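## 4.2 Where the towel lives

Every household we studied owned somewhere to put a towel, and every household put the towel somewhere else.
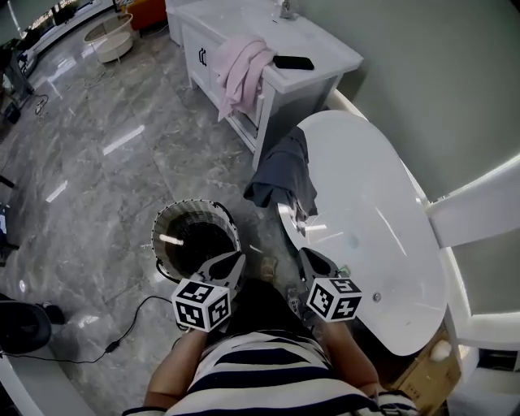

We call this the resting-place problem, mostly so that we have something to call it. Hodoroagă's earlier work on kitchens treated a cloth left on a counter as unfinished tidying. Bathrooms spoil that account quickly. A cloth over the rim of a tub may be drying, waiting for the next bath, on its way to the wash, or simply at home there, and residents of the same household will defend different answers with some heat.

Figure 5 is typical of the larger rooms in the Edero set: a dark gray cloth over the rim of the freestanding tub, a pink towel over the front edge of the vanity countertop, and a round wicker basket on the floor between them and the person tidying. A phone lies face down on the countertop, and we coded it as "other," along with every other phone.

Across the 59 bathrooms we logged 1474 placements of cloth items. Edges did most of the work. Tub rims, counter fronts and the tops of doors together took more cloth than the rails fitted for the purpose, and the Jeron households, who had been given an additional rail in April, used it chiefly for robes and one umbrella.

Baskets were harder to code. We began with a single category, "basket," and split it after the second round of interviews, when it became clear that one resident's hamper was another's shelf with sides. An open basket within reach of the tub drew both clean and used items, sometimes in the same afternoon. Ovidiu Hodoroagă proposed a smell test as a tie-breaker — the other coders declined.

We therefore record location and leave intention to the interviews (Section 5). A towel on a counter edge is coded "edge, counter" whatever its owner says about it, and what its owner says is kept in a separate column, which is much longer.

**Figure 5.** Cloth items on a tub rim and a vanity countertop, with a floor basket nearby. Edero set.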